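Fungus gnats in propagation: monitoring and thresholds
Speaker notes – Benedicta Antwi
Grower session, Grumstead, Nov 22, 2018

Slide 1. Title

Introduce self. Mention that the handout has the full references and the trap log template. Questions can wait until the end except for units, which people should stop me on.

Slide 2. Scope

Covering Bradysia species only. Shore flies get one slide because they are misidentified on yellow cards more often than anything else. Outdoor container stock is left out. Everything here applies to plug trays, cutting strips and young potted material under cover.

Slide 3. Life cycle

Egg, four larval instars, pupa, adult. At 75 F the full cycle takes three to four weeks. Eggs go into the top layer of damp media. Larvae stay mostly in the upper inch but will follow moisture down, and in a shallow plug that means the whole root zone. Pupation happens close to the surface. Adults live a week or so and do little feeding.

Point to make: generations overlap. A single treatment hits whatever stage it is labeled for and leaves the others in place. Come back to this on slide 9.

Slide 4. Damage

Larvae feed on fungi, algae and decaying matter, and on root hairs and callus when these are available. Cuttings are the worst case. Look for slow rooting, wilting with wet media, and hollowed stem bases. Adults do no direct feeding damage, though they can carry spores of Pythium, Thielaviopsis and Botrytis between trays.

If someone asks how much disease spread is down to the adults: the lab evidence is reasonable, the greenhouse evidence is thinner. Do not go further than that.

Slide 5. Fungus gnat or shore fly

Fungus gnat: slender, long legs, long beaded antennae, Y-shaped vein near the wing tip. Weak flier. Larva has a black head capsule and a clear to white body.
Shore fly: stout, short antennae, pale spots on dark wings. Strong flier. Larva has no distinct head capsule.

Pass the hand lenses around at this point. Collect them before slide 6 or they do not come back.

Slide 6. Yellow sticky cards

Cards catch adults. Place vertically just above the canopy for general monitoring, or horizontally near the media surface when gnats are the target. Horizontal placement catches more gnats and fewer of everything else, so the two should never be mixed in one data series. Change weekly. Write the house, bench and date on the card before it goes up.

The season total for the Prirkier house was 1713 adults on horizontal cards. Put the weekly graph up and let people read it. The peak falls in October, after the heat came on and the vents were closed down. The trays by the north wall account for most of it – that end stays wet, and the floor there had algae on it all season.

Slide 7. Potato disks

Disks catch larvae. Cut a one-inch slice, press it onto the media surface, leave it for 2 days, then check both the underside of the disk and the media directly beneath it. Raw potato, skin off. In dry media the disk shrinks and the count is useless.

Disks go in the same trays each week. Moving them to wherever the damage looks worst gives a number that cannot be compared with last week's.

Slide 8. Thresholds

There is no universal number. Cuttings before callus tolerate almost nothing. Established four-inch pots tolerate a good deal. Set a figure per crop and stage, write it on the log, and act on it. The trend over three weeks is worth more than any one card.

Cheng layout on the handout: one row per bench, one column per week, adults and larvae in separate tables. Growers who have used it find the separate tables annoying at first. Keep them separate anyway.
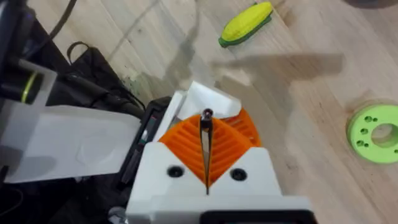 Gripper with orange ribbed fingers and white housing, over a wooden tabletop.

Slide 9. Control options

Moisture first. Let the top half inch dry between irrigations where the crop allows. Cuttings under mist do not allow it, so treat them as a separate problem.

Sanitation: clear algae, fix leaks, take out spent media, pull weeds under benches. Bagged mix stored open under a bench is a breeding site.

Biologicals: Steinernema feltiae as a drench, applied in the evening or on an overcast day, media moist before and after. Take filters finer than 50 mesh out of the line and keep the tank agitated. Stratiolaelaps goes on once, early, before larvae are established. Bti works on young larvae, has little effect on older ones, and needs repeating.

Growth regulators: good on larvae, no effect on adults. Check the label for poinsettia. Rotate modes of action.

Return to the overlap point from slide 3. Repeat nematode drenches at the interval on the supplier's sheet, and keep reading cards in between. Adult counts lag – a good drench will not show on the cards that same week.

Slide 10. Clelleo trial

2 treatments, nematodes alone and nematodes plus Stratiolaelaps, with an untreated check. 80 trays in total. Show the larval table before the adult table.

Limits to state out loud: one site, one season, one media mix. The check trays were on the same benches as the treated ones, and adults moved freely between them. Larval counts are the more reliable result for that reason.

Slide 11. Questions

Likely ones: hydrogen peroxide drenches (short-lived, can injure roots), sand or grit top dressing (mixed results, slows irrigation), cinnamon (no data I would use), carnivorous plants (no).

Trap logs and spare cards are on the side table. Contact details are on the back of the handout.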